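I bought the Jarndale folding table in October, after my old card table finally gave out at one of the hinges. I wanted something to leave up in the spare room most of the week and put away when my sister visits. I have used it nearly every day since then for cutting fabric, sorting mail and the odd jigsaw puzzle with the kids.

It comes in a flat box that one person can carry up a flight of stairs, though I was glad to set it down at the top. Assembly is mostly a matter of screwing on the feet. The instructions are one sheet with drawings and no words, and the drawing for the cross brace is wrong. It shows the long end toward the hinge. It goes the other way, and if you force it you will bend the clip. I bent mine a little and straightened it with pliers.

The legs lock with a sliding collar. For the first two weeks the collars were stiff enough that I needed both hands. A bit of candle wax on the tube fixed that. Once the table is up, it stands well. I run a sewing machine on it at full speed and the top shakes less than my old one did, but more than a proper desk would. If you lean hard on one of the short ends you will feel it dip.

The maker says it will hold 200 pounds. I have no way to test that and wouldn't sit on it. I have had a machine, an iron and a stack of library books on it at once with no sagging.

The surface cleans up with a damp cloth. Ballpoint came off with rubbing alcohol. Red marker did not come off all the way, and there is a pink patch near one corner that I have stopped noticing. Don't put a hot pan on it. The finish also shows every scratch from pins when the light is low in the afternoon, so I now keep a cutting mat down.

Height is my main complaint. There are two settings, and the upper one is still low for standing work. I am five foot six and my back gets sore after an hour of cutting. Fundcombe sells leg extenders for 13 dollars a set, and they fit, but the table wobbles more with them on. I took them off again.

I also looked at the Zanditz, which is wider and costs 50 dollars more. It has a better latch and an ugly handle. If you need to seat people for dinner, get that one. For one person working at home the Jarndale is enough, and I would buy it again at the same price.

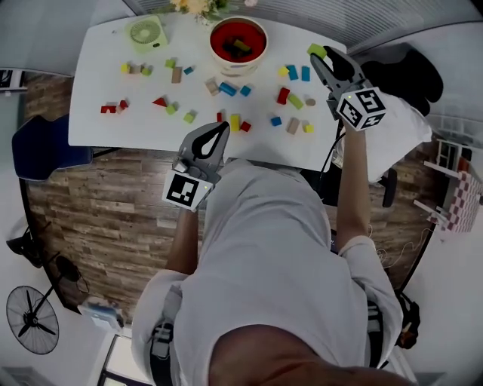

Folded, it is thin enough to slide behind a wardrobe, and the carry handle stays flat against the side.

3 comments

Haruna Higuchi
Did yours come with the rubber caps for the feet? Mine had three.

Ryota Yagi
Same trouble with the brace drawing. I wrote to them and got a new clip in the mail.

Nelli Ruotsalainen
Thanks for the candle wax tip. Mine slides fine now.

Contact | Copyright Junpei Hamada | Back to top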